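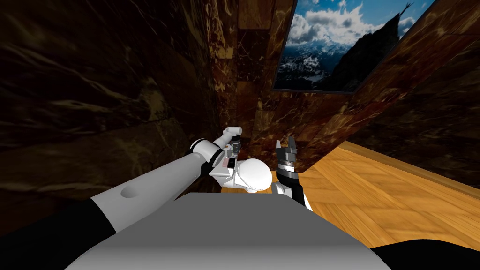

# Flamis Demonstration Kit, two-arm simulated cell

The Flamis kit is a software package for recording manipulation demonstrations in simulation. An operator drives two simulated arms, and the kit saves each attempt as an episode that can be used to train an imitation policy. It is sold by Sunmont as a single-seat or lab license.

## What you get

- The two-arm cell, with a parallel gripper on each arm
- A scene view and a wrist view for each gripper
- A room library with swappable wall, floor and picture textures (marble, wood parquet, tile and others)
- 134 small objects for pick, place and handover tasks
- The Tóth exporter, which writes episodes to a folder of video files plus one table of joint and gripper values
- 302 sample episodes covering 7 tasks

## Recording

Start the cell, choose a task and press Record. Joint positions, gripper opening and all views are saved on the same clock. Press Record again to stop, then mark the episode Keep, Discard or Review. Discarded episodes go to a separate folder and stay there until you empty it.

A new operator should plan on roughly 47 practice episodes before keeping any. Handover takes the longest to learn. Move one arm at a time at first.
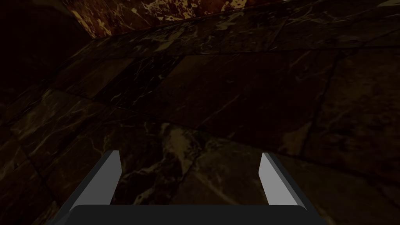
Pascual Villalba

## Wrist views

The wrist view looks out past the two fingers, with the palm along the bottom edge. Dark stone rooms give strong contrast with the light inner faces of the fingers. Patterned stone can be hard on small models, so mix in plain rooms if your training set is small.

Texture and lighting can be changed per episode or locked for a whole session. Locked is the default. Low light settings are included and should be recorded as their own batch, labeled in the session notes.

## Requirements

A desktop with a dedicated graphics card and a pair of hand controllers. Keyboard control works for setup and for checking a scene, but we don't recommend it for episodes you intend to train on. The Brudthorpe foot pedal is supported as a Record switch and is sold separately.

## Licensing and support

Episodes you record belong to you. The sample episodes may be used for training but may not be resold. Lab licenses include setup help from Sajib Miah, Thursday afternoons by appointment.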